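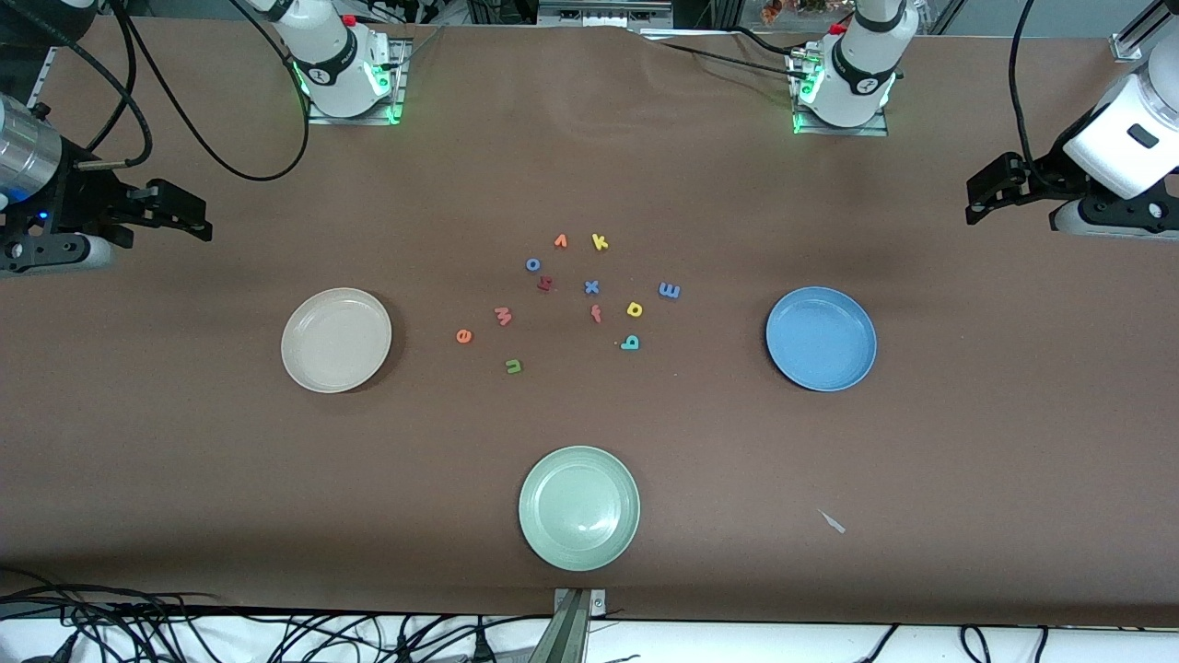

Ateliers > Petite enfance > Rencontres

Trois assiettes, un tas de lettres

27 octobre 2019 – 14 commentaires – 46 partages

Un café avalé debout, puis on s'installe. Elle anime depuis des années des ateliers de lettres pour les petits, à Irkthorpe et dans les villages autour. Elle a demandé qu'on ne mette pas son nom (« les parents me connaissent, les autres s'en fichent »). D'accord. Notes prises vite, remises en ordre le soir même.

Première question, la plus bête : pourquoi des assiettes ? « Parce qu'un enfant de quatre ans sait ce qu'on fait avec une assiette. On met dedans. Je n'ai pas à expliquer. » Avant, elle utilisait des boîtes. Les boîtes ont des bords hauts, les petits y plongent le bras, renversent, se disputent le couvercle. L'assiette, tout le monde voit dedans, même l'enfant assis en face.

Les couleurs ensuite. Crème, bleu, vert menthe, très pâle le vert. Elle y tient. « Je ne prends pas de rouge. Le rouge, ils le veulent tous. » Les lettres, elles, sont de toutes les couleurs, et c'est voulu. Au début les enfants trient par couleur, le bleu avec le bleu. Elle laisse faire. Une séance, deux séances. Puis elle demande : et si on mettait ensemble celles qui ont un rond ? Le o, le a, le b, le e. Silence dans la salle, parfois long.

« C'est là que ça commence. Avant, c'est du rangement. »

Le matériel est en mousse. Léger, silencieux surtout – elle insiste la-dessus, elle a connu les lettres en bois dans une salle carrelée, avec dix enfants. Elle les achète chez Goltari, par sachets, et complète quand il en manque. Il en manque toujours. Sa réserve complète : 948 lettres, comptées en septembre un jour de pluie, et pas un seul w utilisable. Sur la table, jamais la réserve. Une petite poignée au milieu, en vrac, dans tous les sens.

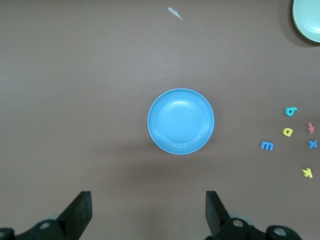 L'assiette bleue, vide, et à droite quelques lettres en minuscules. Le m est dans le bon sens.

En vrac, c'est à dire vraiment en vrac ? Oui. Couchées, de travers. « Si je les aligne, ils n'osent plus toucher. » Et puis une lettre tournée, ça fait parler. Le m devient un w, le n devient un u, le b devient un q si on insiste. Un garçon lui a soutenu tout un après-midi que le x était la seule lettre honnête, vu qu'elle reste pareille quand on la retourne. Elle n'a pas su quoi répondre. Le o aussi, lui a dit sa voisine de table.

Minuscules seulement ? Elle hésite. Les parents préfèrent souvent les majuscules, plus simples à tracer. Elle trouve que les livres sont écrits en minuscules et qu'il faut bien les rencontrer un jour. Sujet sensible visiblement. On passe.

La table : grande, brune, unie. Pas de nappe ni de set à motifs. Elle a essayé une toile cirée à cerises, catastrophe, les petits cherchaient les lettres dans les cerises. Elle pose deux assiettes de front et la troisième devant, plus près de l'enfant. Celle-là sert pour « je ne sais pas ». La lettre dont on doute va là, on en reparle à la fin.

« L'assiette du doute, c'est celle que je regarde en premier. » Certains jours elle déborde. D'autres enfants n'y mettent rien, jamais, et ce sont eux qui l'inquiètent un peu.

Question argent, pour ceux qui veulent s'y mettre. Les assiettes viennent d'une vente de vaisselle à Pelupessy, dépareillées, trois fois rien. Pour équiper une salle entière elle conseille de prévoir 200 lettres, pas plus, et de garder le reste dans un placard fermé. La méthode Nillar, dont tout le monde lui parle, elle l'a lue, elle en a pris deux pages et laissé le reste. Trop de fiches.

Et le rangement ? Les enfants le font eux même. Une assiette chacun, on verse dans le sac. Elle vérifie sous la table. Les lettres perdues réapparaisent au printemps, derrière le radiateur ou dans une botte.

Prochaine séance : des mots de trois lettres, peut-être quatre. Elle voudrait essayer avec une assiette par lettre. Il lui faut donc une quatrième assiette. Jaune, pense-t-elle. Ou grise.

Ce site utilise des cookies pour mesurer sa fréquentation. Accepter – Paramétrer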